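Kitchen Notes: Beans From the Freezer

Jul 17, 2021

Several of you wrote in after the last newsletter to ask how I keep cooked beans on hand without opening cans. I cook a big pot every other week and freeze most of it. It takes one afternoon, and most of that time the pot is on the stove and I am doing something else.

I start with two pounds of dried beans. Pinto and black beans both freeze well. Cannellini are fine but the skins split more, so I use those for soup and leave them out of salads. I get mine from Kimska, the small grocery two doors down from the hardware store, where they are sold by weight from the bins in the back. Roxana Restrepo tells me the turnover is fastest on the red beans and the pintos, which matters. Old beans can simmer all day and stay hard in the middle.

Pick through them for stones, rinse, and cover with plenty of cold water and a tablespoon of salt. Leave them overnight. I used to skip the salt, having been told that it toughens the skins. I have been salting the soak since January and the skins have been softer, if anything.

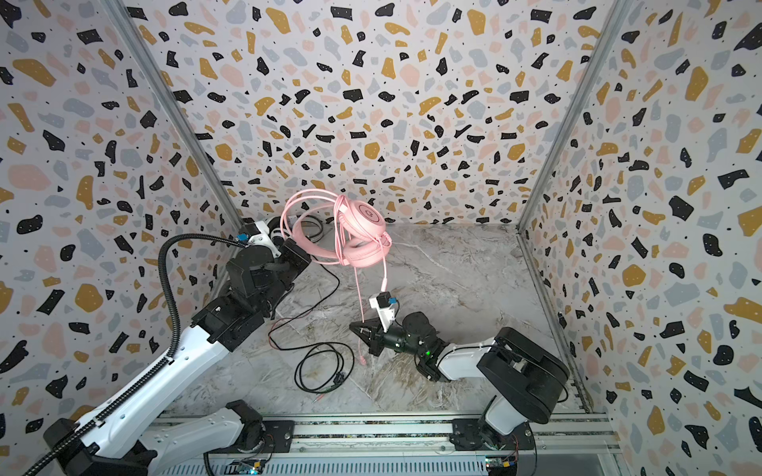 The next day, drain the beans and put them in your largest pot with fresh water to cover by two inches. Add half an onion, a bay leaf, two cloves of garlic and another two teaspoons of salt. Bring it to a full boil for ten minutes, then turn it down until the surface barely moves. The full boil is important with red kidney beans, which can make you sick if they never get hot enough. Don't cook kidney beans in a slow cooker unless you have boiled them first.

Pintos take me an hour and a quarter. Black beans can take less. Start checking at 45 minutes and taste 5 beans, not one, as they don't all finish together. If one of them is chalky, keep going. Tomatoes, vinegar and lemon juice all slow things down, so those go in after the beans are soft.

Yhon Giraldo, who sent in the lentil recipe last winter, adds a strip of orange peel to his black beans. I tried it with the last batch and will do it again. 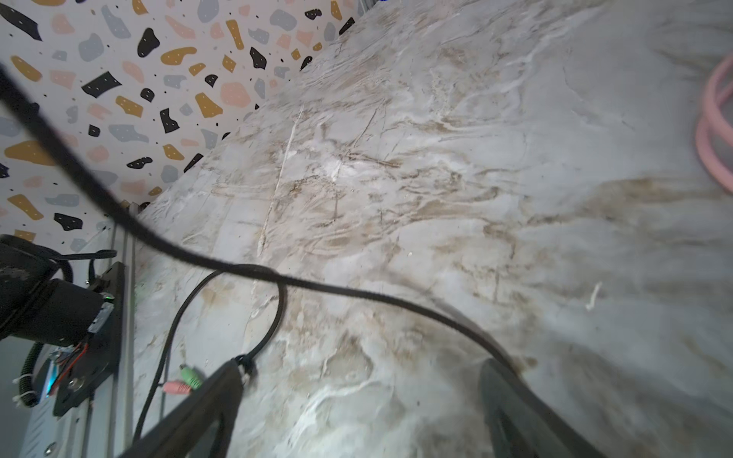 Marble-patterned countertop with brown veining

For freezing, stop a few minutes before the beans are as soft as you like them. They soften a little more when they are reheated. Take out the onion and bay leaf and let the beans cool in their liquid. A deep pot cools slowly, so I ladle everything into two shallow roasting pans first. They should be in the refrigerator within two hours.

Once they are cold, pack them in pint containers with enough liquid to cover and an inch of space at the top. The liquid expands as it freezes and will push the lids off otherwise. A pint holds a little more than a can, so it works in any recipe that calls for one can. Write the kind of bean and the month on the lid. Black beans and red beans look the same under frost.

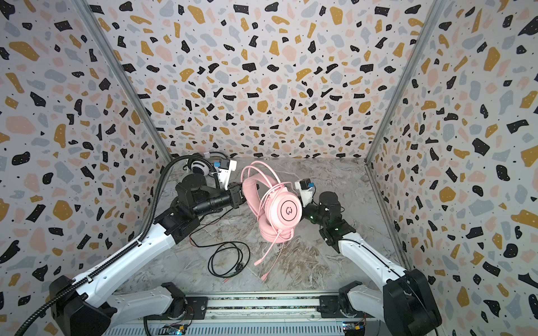 They keep for six months. After that they are safe but the texture gets mealy — fine for refried beans or a dip. I thaw a container overnight in the refrigerator, or hold it under warm water until the block slides out and put it straight in a saucepan with the lid on.

Don't throw out the liquid. It goes into rice in place of half the water, and Sheyla Ticona uses hers as the base for a tortilla soup with whatever vegetables need using up. If you salted as above, taste before you add any more.

Anderson Miranda asked about pressure cookers. I don't own one, so I can't give times for it. If you do, send me yours with the kind of bean and whether you soaked, and I will print them next month.
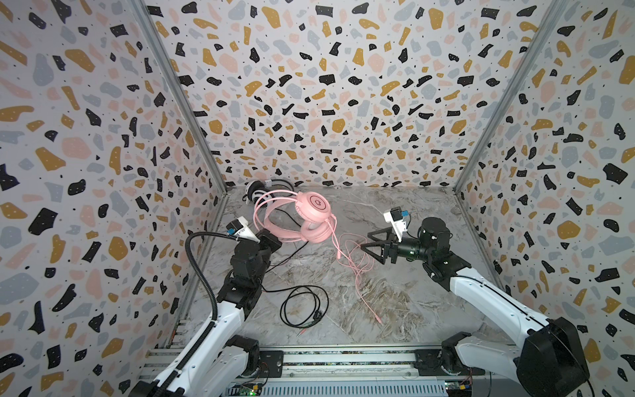
Can I freeze the beans without any liquid?
They will freeze, but they dry out faster and more of them break. If you want them loose for salads, drain them well, spread them on a tray until they are frozen hard, then move them to a bag and use them within two months.

Next month: pickled onions, and Kevin Sotelo's cornbread, which is made in a skillet and has no sugar in it.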